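Stoltitz Twin Hand Grippers: Shop Build Guide
Section 5. Table set-up and first sorting trials

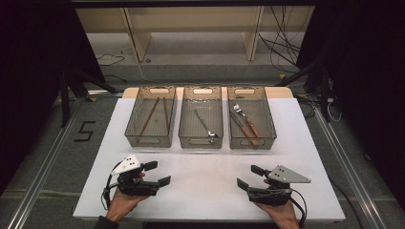 5.1 Before you start

You should have both grippers assembled and the cables strain-relieved (Section 4). If you skipped the strain relief because the cable "seemed fine," go back. Mine seemed fine too, for two evenings.

The kit listing says the grippers are ready to record useful demonstrations within an hour of assembly. Plan on a weekend. Nothing in this section is hard, but the listing leaves out most of what takes time.

You will need:
- both hand-held grippers, with the dotted plates fitted
- a flat, light-colored tabletop with clear floor on your side of it
- three shallow baskets, all the same model
- ordinary flatware and a pair of chopsticks
- the head camera and its strap
- masking tape and a marker

5.2 Setting out the table

1. Put the tabletop where you can stand square to it with your elbows slightly bent. If you have to lean, move the table.

2. Line up the baskets along the far side. Mark their corners with small bits of tape so you can put them back in the same place after each run.

3. Assign the baskets and write the assignment down. Ours, from left to right: chopsticks, spoon, then knife and fork together. Any order will do if you keep it for the whole session.

Note: The kit forum recommends baskets with solid walls, on the theory that mesh confuses the tracking. Felicidad Magbanua ran the same sort both ways on our bench and we could not tell the results apart. Use what you have.

4. Run each cable down the outside of its gripper and let it hang clear. Pick up both grippers and cross your hands over the middle basket. If either cable drags across the tabletop, reroute it.

Caution: Do not stand on the slack. A tug at the connector can shift the dotted plate without loosening it enough to notice, and every recording after that is off by the same small amount.

5.3 Checking the plates

1. Hold each gripper over the table with its finger pads pointing at the other gripper. Both plates should face the head camera.

2. Open the Celtura viewer and watch the two outlines. Each should sit on its plate without jumping.

3. Tilt your wrists slowly until an outline drops out. Remember that angle. Your hands will reach it more often than you expect, usually on the fork.

4. Close and open the pads 3 times on each side. The gap readout should come back to the same value. A reading that creeps means a loose pad screw.

Note: The viewer's green "Tracking OK" light tells you that a plate has been found. It does not tell you the position is right. Davoud Esfahani left one plate on backward and had the green light all afternoon.

5.4 First trials

1. Start with the spoon alone. Place it on the near part of the table, pick it up by the handle, and lower it into the middle basket. Let go only when it is resting on the bottom.

2. Add the knife and fork. Use a table knife with a dull edge. Set both down with the working ends pointing away from you.

Caution: Keep your free fingers behind the pads. The grip is stronger than it feels through the handle.

3. Leave the chopsticks for last. They are thin, they roll, and the flat pads tend to pinch one and flick the other. Take them one at a time. I have tried rubber sleeves, grip tape, and the "universal" pad covers sold by Brimum, and the grip tape did best. The covers went back in the bag.

4. Clear the baskets, put the pieces back on the table, and repeat. Change the starting positions a little each time.

5. Throw out any run where you dropped a piece, used a bare finger to help, or stopped to talk. Be strict about the bare finger.

5.5 How many runs?

The Celtura notes suggest 50 runs for a simple sort. We had 378 on disk before the arm could put a spoon in the right basket more often than not, and nearly a third of those went in the trash when we reviewed them. Your numbers may be better. I would be careful with anyone who promises they will be.

5.6 Common faults

One outline shakes while the other is steady: Check for glare on that plate. Turn off the nearest lamp before you touch any settings.

Both outlines drift together: The head camera strap has slipped. Tighten it and repeat 5.3 from step 1.

Gripper reads closed while holding a piece: Thin handles fall under the default limit. Lower the limit in the viewer, then repeat the open and close check.

Viewer freezes when the second gripper is plugged in: Use a powered hub. The instructions call this optional. On our machine it was required.

Go on to Section 6 once you have a full session with no plate dropouts.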